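Phones & Gadgets | Features

The Update Will See You Now

Last updated December 22, 2022

My phone, a two-year-old Gisau, asked to be updated in April. I said later. It asked again at dinner, on the bus and once while I was trying to call the dentist. By the time I gave in, there were 27 apps waiting behind it like people at a deli counter.

The update took around 6 hours. When the phone came back it had moved the flashlight, renamed the alarm and installed something called Dernia, which wanted to know my mood. I held my finger on the icon until it wobbled. The only choice offered was "Hide."

Ghislain Lapointe fixes phones in a shop on Kennedy, between a shoe store and another shoe store. "You can turn it off," he told me, "but you have to find it under a different name." The different name was Gekach Services. Switching it off brought up two warnings, the second sterner than the first, and then the phone went quiet and did exactly what it had done before, minus the questions about my mood.

I asked him what he does with his own phone. He showed me a flip model with a cracked hinge — he charges it on Sundays, or thereabouts, when he remembers where it is.

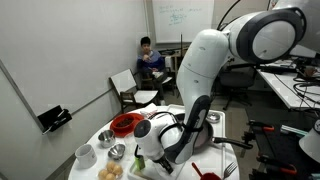
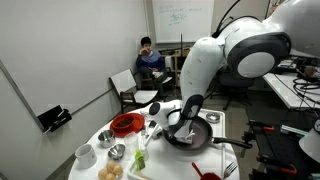
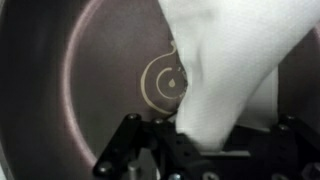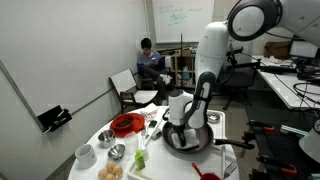
Frying pan close up in the third photo; spatula in the second, folded white cloth in the fourth.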